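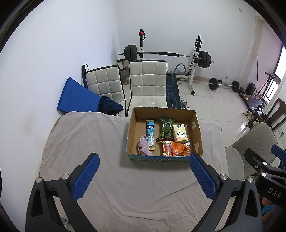
Visit report: collection site, Emley
Aug 26, 2023

Purpose

Jistent is drafting a house standard for manipulation data recorded with hand-held grippers. The visit to Emley was arranged through Cidus to check the draft against practice in a room that had not been cleared or repainted for recording. The Sampaio checklist, version of March, was used throughout.

Workspace

The work surface is a cloth-covered table at one end of a home gym. A squat rack with a loaded barbell, a bench and a second barbell on the floor are all in view behind it. The draft allows background equipment provided it stays put for the whole session. Loose weights on the floor are a separate matter. Clause 4 asks for a clear walking path on the operator's side of the table, and we recommend extending it to any direction in which the operator may step back.

The cloth wrinkles. The draft says "flat, matte surface," which would exclude it. Our view is that wrinkled cloth should be permitted and logged as such.

Objects

The task uses an open cardboard box holding packaged snacks and a folded or crumpled cloth. Rules as applied on site:

Layout is changed every 10 episodes.
Packages stay sealed. A torn package is replaced and the change logged.
Soft items may touch or overlap rigid ones.
Nothing is placed under the box to raise it.

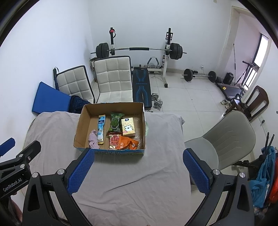
Gripper open over the box, both blue finger pads in view.

Tool checks

Finger pads are inspected before the first episode and again after every 40. The checklist calls for replacement at 300 episodes regardless of appearance. Screws at the finger pivots are checked by hand at the same time. The site log held 133 episodes for the current pads, with no entries missing.

Open points

Window light. The draft has no limit for a bright window behind the work area. Cidus will propose wording.
Personal items in the background. Clothing and shoes are not covered by any clause. To be raised at the next revision.
Operator sleeves. The draft requires close-fitting cuffs but gives no measurement.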